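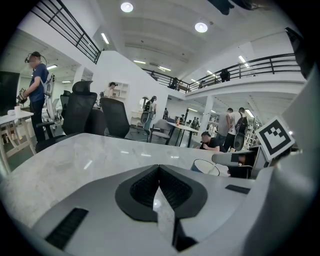 Chapter 7
Locating the Gripper: Markers, Frames and Time

Learning objectives

After completing this chapter, the student should be able to:
define the camera frame, the marker frame and the tool frame of a hand-held gripper;
recover the pose of a square marker from its four corners;
identify the two valid solutions that a nearly head-on view can produce;
align pose estimates with other recorded signals on a common clock.

7.1 Introduction

Chapter 6 treated the position of the tool as known. In a fixed arm this is a fair assumption, for the joint encoders report it directly. A gripper carried by hand has no joints between itself and the floor, and its position must be estimated by software from what its camera records.

The photograph that opens this chapter was taken from the gripper itself. Two kinds of information are present in such a view. The first is local: the gripper body and the black-and-white marker on its housing lie close to the lens. The second is distant: railings, ceiling lights, pillars and shelving supply edges and corners against which the motion of the camera can be measured. People in the room move independently of it, and image features that fall on them must be rejected before the motion is computed. Reflections in a polished tabletop need the same care. They shift with the viewpoint and do not behave as fixed points on the table surface.

The two sources answer different questions. A marker attached to the tool gives the relation between the camera and that part of the tool. It says nothing about where the tool is in the room. Students often confuse the two, and the notation used in this book is meant to prevent it: every transform carries the names of both frames, written from left to right.

7.2 A working case

The exercises in this chapter use the Bilteo tracking library, written by Tsehay Feyisa and Everaldo Rangel for the Stavach teaching laboratory. The accompanying practice recording contains 2290 images. Marker detection runs on every image, while the slower room map is updated only when the view has changed enough to justify it — a division of labor examined in Section 7.5.

Readers should install the library and run the detector on the first 400 images before continuing. Keep the output file. It is needed again in Section 7.3, where the corner coordinates are converted to poses and the first errors in scale are found.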